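How long should I keep receipts for a small side business?

Asked by Esperanza Delacroix, 2021-03-16

I sell refurbished storage bins and shelving out of my garage under the name Godum. I have a drawer full of paper receipts, 234 at last check, and the ink on the older ones is fading. Can I scan them and throw out the paper? I use Clivatari for my bookkeeping if that matters.

3 replies

MacBrayne111

Scan them. Paper is a pain.

Trirnwood

Scans are generally fine as long as they are readable and you can find the one you need. I name each file by date, seller and amount. Keep one copy on your computer and one somewhere else. For fading receipts, make a photocopy first and darken it, then scan that. Hang on to anything for big equipment until well after you sell it. Your state may have its own rules, so check with its tax office. 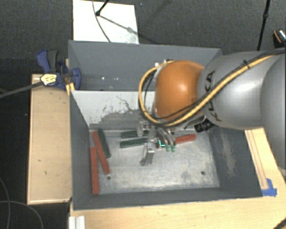
What about a receipt that is already blank?

Ask the store for a reprint, and keep the matching bank or card statement in the same folder with a short note saying what you bought.

june_ledger

Same as above. I do mine every June and it takes 2 evenings.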